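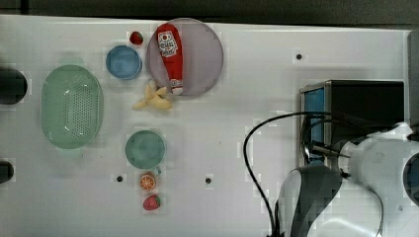 Two-finger gripper at the Lovstead kitchen test table, with plate, bowls and toy food.

The Lovstead Evaluation Table is offered to integrators who wish to compare grippers on a single arm before purchase. Each gripper is tested on the same set of household items, including a colander, a ketchup bottle and a toy banana. A standard comparison consists of 200 grasp attempts per gripper and takes about two days.
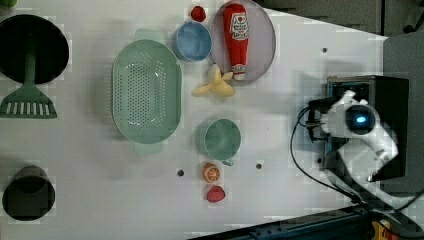 Saulius Kļaviņa

Results are reported by item and by approach angle. In the February comparison, the Callham gripper completed 91 percent of its attempts. Smooth, rounded items are scored separately from flat ones. Cable routing is also reviewed, as slack near the wrist can limit rotation.

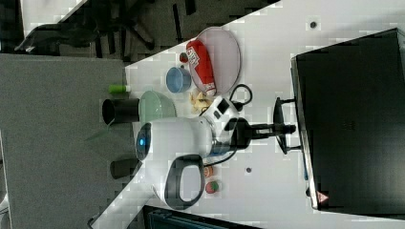
Arm over the table, blue light on.

Bookings are accepted through the Sterkport office. Customers supply their own mounting flange.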